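Fliso Flesembridge
Cable Stores and Workbench Group
Minutes of the meeting held in October 2024

Present: chair, stores lead, workshop lead, network lead, facilities representative, minute taker
Apologies: purchasing

1. Minutes of the August meeting

The minutes were accepted with one correction. Under item 5, "patch panels" should read "patch leads". The stores lead asked that the corrected copy replace the one in the shared folder and that the old copy be deleted.

2. Matters arising

2.1 The broken castor on the tall cable trolley has been replaced. The trolley still pulls to one side when fully loaded. Facilities will look at the other castors.

2.2 The hooks ordered for the wall by the stores door were the wrong depth and went back to the supplier. Replacements have arrived but are not fitted. The workshop lead questioned whether hooks are still needed if loose cables are to be kept in bins. Carried to item 5.

2.3 The request from Drondach for spare monitor cables was met from existing stock. Drondach has not confirmed receipt. The stores lead will chase once more and then close the request.

3. Stock check

3.1 The stores lead reported the result of the check begun in August. The total is 391 loose cables across the stores room, the two drawers under the print bench and the crates brought over from Egan. Cables in use at desks were left out, as were cables still sealed in their original bags.

3.2 The Egan crates were in the poorest order. Most of the contents had been put in without being coiled and had to be separated by hand. Several leads had been taped together at the plug end, and the tape has left residue on the connectors. The network lead advised against solvent on the coloured patch leads, as it takes the printed length marking off the jacket. A dry cloth is to be tried first.

3.3 The group discussed whether a second check is needed. The chair's view was that the figure is good enough for ordering. The network lead disagreed in part – the total is sound, but the split between short and long patch leads was judged by eye. It was agreed that length will be recorded as the cables pass over the sorting table, and that no separate check will be made.

4. Coiling and tying

4.1 There has been no written method until now and the results vary. Three habits were found in the stock: cables wrapped round the hand and tied in the middle, cables folded flat like a hank of rope, and cables coiled in loops with the plug left free. The third keeps best. The first leaves a sharp bend at the tie, and the workshop lead has found cracked jackets at that point on older leads.

4.2 Agreed method. Coil in loose loops, following the natural turn of the cable. The finished coil is to be no more than 200 mm across. Leave the connector outside the coil, pointing away from it. Fasten with one reusable tie near the connector end. No tape, no elastic bands, no wire twists.

4.3 The thick beige cables resist small loops and will spring open if forced. They may be left as wider ovals, stacked, provided the tie holds. The 200 mm limit does not apply to them.

4.4 Short patch leads need not be tied singly if they hold their own shape. The network lead asked that they are not knotted through themselves, which had been done to a good many of the Egan leads. Agreed.

4.5 The workshop lead raised the colour of the ties. Mixed colours are in use and some people read a meaning into them. It was agreed that tie colour means nothing and that the instruction sheet will say so in one line. Existing ties will be used up before more are bought.

5. Bins and storage

5.1 The sorting table will keep three bins, side by side along the far edge and touching. The sizes need not match. The stores lead had proposed a fourth for adaptors, but this would leave too little room at the ends of the row. Adaptors will go straight to the drawer.

5.2 Use of the bins, as seen from the front of the table:

Left (clear): cables set aside as doubtful, with damaged jackets, loose plugs or unknown ends.
Middle: thick beige cables, coiled.
Right (teal): patch leads of any colour.

5.3 The network lead asked whether patch leads should be split by colour. The colours once stood for floors in the old building and have had no agreed use since the move. Splitting by colour would need more bins and would give the user nothing; people ask for a length. Not adopted.

5.4 The bins are working containers and are not for long-term storage. When one is full to the rim it is to be emptied into the matching crate in the stores room. Cables must not be heaped above the rim. The clear bin is to be emptied at the end of every session whatever its level, as doubtful leads left out have in the past been taken and used.

5.5 Hooks (from 2.2). The group decided to fit the hooks after all, for extension reels only. Facilities to fix them below shoulder height.

5.6 Crate labels. The present labels are handwritten and two have faded. New ones will be printed with the cable type in large letters and the length beneath. The stores lead prefers labels on the short end of the crate, where they can be read with the crates on the shelf. The workshop lead prefers the long side. Both sides will be labelled.

6. Use of the sorting table

6.1 The tabletop is to be used for cables only while a batch is open. Drinks and packaging are to be kept off it. Tools may be put down on the window bench.

6.2 A batch is whatever can be laid flat on the table without cables lying across one another. In trials the number was settled by the thick beige coils, which take up most of the surface; the patch leads fit between them. No fixed batch size was set.

6.3 Order of work. Lay out the batch. Check both ends of each lead. Run the length through the fingers for cuts and flat spots. Re-coil if needed, measure against the mark on the table edge, write the length on the sheet, place in the bin. Coils are to be lowered into the bin and not dropped, as a dropped coil tends to open and catch on the one beneath.

6.4 The workshop lead noted that connectors left pointing towards the front of the table are easier to check and easier to pick up without disturbing the coil. This will go in the instruction sheet as advice only.

6.5 Floor. Fallen ties have been picked up by the carpet cleaner and have jammed it once. A small pot for spare ties will be kept on the window bench.

6.6 Sessions will run for no longer than two hours. The network lead thought this short, but the workshop lead reported that more leads go into the wrong bin towards the end of longer sessions. The limit stands until the next meeting. 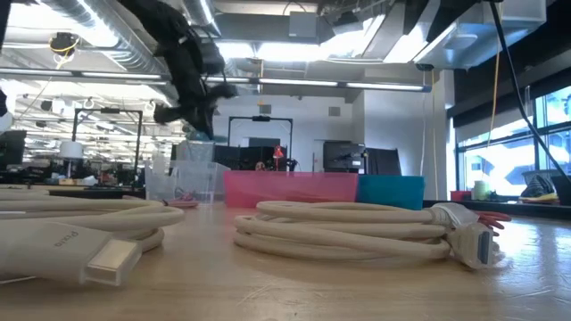
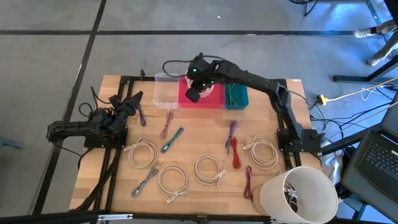
Coiled cables and the three bins on the table.

7. Instruction sheet

7.1 A draft was circulated before the meeting. Comments were few. The drawing of the coil shows the tie at the wrong place and will be redone to match 4.2. The paragraph on the history of the cable stock will be removed. The sheet is to fit on one side of A4 and be fixed to the inside of the stores door, with a second copy kept in the table log.

7.2 The words "tidy" and "neat" will be taken out and replaced by the measured limit, with the exception for thick beige cables given directly after it. The network lead asked for "lead" and "cable" to be used in one sense each. After discussion this was left to the writer.

8. Disposal

8.1 Doubtful cables from the left bin will be tested by the workshop in a single run each month. Those that fail are to have both plugs cut off on the same day and go to the metal recycling cage. Those that pass go back into stock with no special mark.

8.2 Cables with ends that cannot be identified will be held until the next meeting and shown to the group. Anything still unknown after that will be recycled. The stores lead wished it recorded that several such cables have been kept for years on the grounds that they might be needed, and none has been asked for.

8.3 Surplus patch leads may be offered to Drondach before recycling, once 2.3 is closed.

9. Purchasing

9.1 No orders for patch leads are to be placed until the sorted lengths are known. One exception was agreed: 15 long leads for the ground floor desk move, where the existing stock is known to fall short.

9.2 Reusable ties are not to be reordered this quarter.

10. Any other business

10.1 Facilities reported that the light over the window bench flickers. A new fitting is on order.

10.2 The workshop lead asked for the length mark on the table edge to be remade in something more lasting than pen. A strip of adhesive rule will be tried.

11. Actions

There are 4 actions from this meeting, besides routine items noted above.

Stores lead: print and fix crate labels on both sides; close the Drondach request.
Workshop lead: correct and issue the instruction sheet; fit the adhesive rule.
Network lead: draw up the sheet for recording lengths.
Facilities: fit the hooks; check the remaining trolley castors.

12. Next meeting

To be set once the Egan crates have been sorted. Unidentified cables to be brought to the meeting in one crate.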